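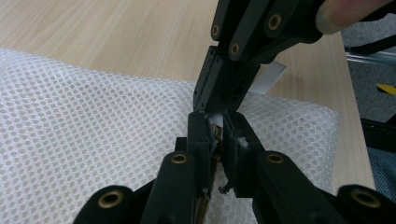
图1 手持式夹爪，左右两指夹住一件小物体。

阅读时间：3分钟
最后更新：2025年3月30日，星期日

4.2 重复联系人记录的合并

Pastwood 的客户关系管理系统由两个旧库迁移而来，同一联系人常以不同写法出现在两处。本节比较两种合并策略：一是按电子邮件地址精确匹配，二是在精确匹配之后，再对姓名与电话号码做模糊匹配。两种策略均在 Bikow 平台的测试环境中运行，不触及生产数据。

测试集含800对记录，由人工逐对标注是否指向同一联系人，其中300对标为重复。标注时只看字段内容，不看记录的创建者和来源库。标注意见不一致的有12对，经复核后保留在测试集中，以复核结果为准。

精确匹配漏掉的记录主要有两类：邮件地址字段为空，或者联系人换过单位、留下新旧两个地址。模糊匹配能找回其中一部分，但对共用总机号码的公司容易误合并，Heinonen 的分支机构记录就属于这种情况。为此我们在规则中加入分机号比较，分机号缺失时不自动合并，转入待审队列。

合并后保留哪条记录的字段值，也会影响后续工作流。我们以最近修改时间为准，负责人字段除外，该字段沿用较早记录的值，否则会触发重新分配规则，向双方各发一封通知。附件和活动历史全部保留，按时间排序。Zostar 插件写入的自定义字段没有修改时间，目前只能手工核对，4月的版本将为这些字段补上时间戳。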